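Progress report to the Wanel Fund
Tellilero project, Dramholm workshop
19/02/2022

We are very happy with where the two-gripper cell stands at the end of this period. The rebuild you funded is finished, and most of our time now goes into keeping the machine in good order, which is just where we hoped to be by February!

The microwave task is the one we use to check the setup. It asks for a fair amount from both sides: a push button low on the front, a door that swings out, and small keys that leave little room for error. The oven stands on white cloth with a white backdrop, and both grippers can be brought in low near its front corners.

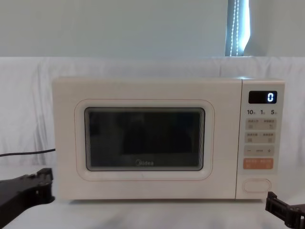
Wear on the fingers was the big worry in our last report. We now change the finger pads every 2000 cycles and log each change, and the grip has stayed even from one set to the next. The Kaewmanee pads fit without filing, so a change takes us 8 minutes per side – a real pleasure compared with the old glued ones.

We also wrote a short routine for the start of each shift. The operator closes both grippers fully and looks for a gap along the seam, then checks the screws on the linkage by hand and wipes the lens of the wrist camera. After that comes a slow approach to the door button with the speed turned down. If the fingertips stop too close to the panel, we redo the zero position before anything else is run.

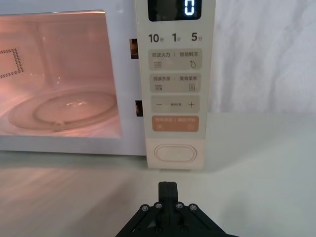
Three faults came up in the period. One was a loose cable clamp at the wrist, one a linkage screw that had backed out, and the last a camera bracket that had shifted after cleaning. All were fixed on site with parts we had in stock, and the screw check above was added as a result.

Next we want to move the spare parts into one cabinet beside the cell and finish the written guide for changing a whole gripper. We would also like to order a second set of linkages within the current budget – we will send the quote separately.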